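3. Data and Method

3.1 Release records

The release records cover feature films that opened on Prolside screens during 20 consecutive holiday windows. A holiday window is defined as the five days that begin on the eve of a public holiday, whether or not the holiday falls next to a weekend. Where two holidays are less than five days apart, the windows are merged and the film is assigned to the earlier one. Re-releases, festival screenings and single-night events were removed before any other step.

After this cleaning the file holds 2,035 film-by-theater openings. Of these, 1,796 have complete daily admissions for the opening window and the week after it. The remaining openings are kept for the descriptive tables in Section 4 but do not enter the regressions. Missing days are concentrated in single-screen theaters, which report by phone and often combine two days into one figure. We did not try to split these combined figures.

Admissions are used in place of gross receipts. Ticket prices in the Prolside circuit rise during holiday windows, and the size of the rise differs between theaters, so receipts would mix a price effect with the attendance effect that is of interest. Laing and James (working paper) make the same choice for the Jellia circuit and report that the ranking of films changes little when receipts are used.

3.2 Star attachment

A film is coded as having an attached star when a lead actor has opened a film in the same holiday window in at least three earlier years. The measure is tied to the date as well as to the person. An actor with a long record of summer openings is not coded as a star for a winter window, however well known the actor may be. Under this rule 18 actors qualify at some point in the period.

Two coders worked from the printed cast lists and settled differences by discussion. Most differences concerned cameo roles. We treated a role as a lead only if the name appeared above the title on the main poster - a strict rule, and one that excludes several ensemble films in which the expected star has a large part.

3.3 Genre and story setting

Genre labels supplied by distributors were too broad to be useful, with action and family drama together taking in most of the file. Each film was therefore given a second label for story setting, based on the synopsis sent to exhibitors. The labels are village, city, historical, overseas and technical. The last covers films whose plots turn on machines, computing or laboratory work, and it is the smallest of the groups.

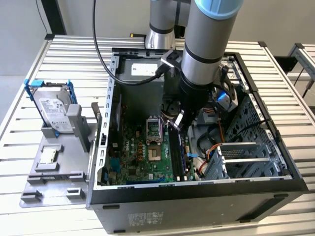

Figure 2. Robot arm and gripper over an open desktop computer case.

The setting label enters the model as a set of indicator variables, with city as the base group. Setting was coded without reference to admissions, and the coders did not have the star list at hand. Films with two settings of equal weight in the synopsis were given the one named first.

3.4 Model

The dependent variable is the natural log of total admissions in the opening window, by theater. The main regressors are star attachment, the number of competing openings in the same theater, and the interaction of the two. Controls are running time, sequel status, story setting and seat capacity. Theater and year effects are included throughout, and standard errors are clustered by film.

The interaction term carries the main test. If audiences go to the theater on a holiday out of habit and pick a film on arrival, star attachment should matter most where several new films compete. If they go for the star, its effect should hold even in theaters with one new film - the usual case outside the larger towns.

A second specification replaces opening admissions with the ratio of second-week to opening admissions. This ratio is sensitive to films that were pulled early to free a screen. We follow Onishi in dropping any film that lost more than half of its showings before the eighth day, and we report results with and without this restriction. Screen counts come from the Latureo listings, which were last updated for this study on March 25, 2019.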